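Minutes of the house meeting, Baird guest house
April 16, 2025, in the upstairs sitting room

Present: Ginette Lefèvre (chair), Vasco Morais (minutes), four members of the rooms team.
Apologies: the laundry contact at Trernlow.

**1. Minutes of the last meeting**

Agreed as a correct record, with one change. The blackout curtains in Room 6 were ordered from Juvilero and not from Nondulitz.

**2. Heating**

The boiler service is booked. The radiator in the back bedroom still needs bleeding. Vasco to do this before the next guests arrive.

**3. Bedspreads and food in the rooms**

Ginette reported that crumbs and grease marks remain the most common reason for sending a bedspread out to be cleaned. Trernlow charges 19 pounds for each large bedspread and takes up to a week to return it. There are only two spares for the large beds, so a third one away at the same time leaves a bed without a cover.

The team talked about snacks being put down on the beds, by guests unpacking and by staff clearing a room. It was agreed that food packets should go straight on to the tray on the chest of drawers. Unopened packets left by guests are kept for two days in the pantry and then go in the staff basket. Opened ones are thrown away.

The teal bedspread was also discussed. It has the shiny finish with the pale flower pattern, and the team agreed that this finish is harder to keep clean than the plain cotton ones.

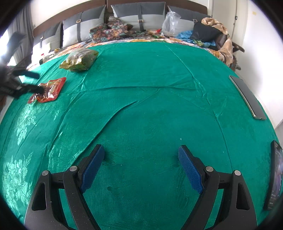

**4. Replacement covers**

Two prices have been received. Nondulitz quoted 600 pounds for a set of plain cotton bedspreads, delivered. Juvilero quoted 950 pounds for a heavier quilted set, which can be washed at home in the large machine. One member felt the quilted ones would be too warm in summer. Another said the plain set would need ironing and that there is no time for that on changeover mornings.

It was agreed to ask both firms for a single sample before deciding. Ginette to write to them. The teal bedspreads stay in use until then.

**5. Bedside trays**

Three rooms have no tray. Vasco has found a suitable one in the catalogue and will order three, plus one spare. Cost to come out of the small items budget, which stands at 198 pounds.

**6. Pantry shelves**

The lower shelf is to be cleared for guests' left food. Labels with the room and the date to be stuck on each bag. Tea and coffee refills move to the upper shelf.

**7. Any other business**

The key for the linen cupboard has been sticking. Vasco to try graphite first and call the locksmith if that fails.

A guest asked whether the top sheets could be tucked in less tightly. Agreed to do this on request only.

The next full review of linen will be in October.

**Actions**

- Ginette: write to Nondulitz and Juvilero for samples
- Vasco: radiator, trays, linen cupboard key
- Rooms team: clear the lower pantry shelf and put up the labels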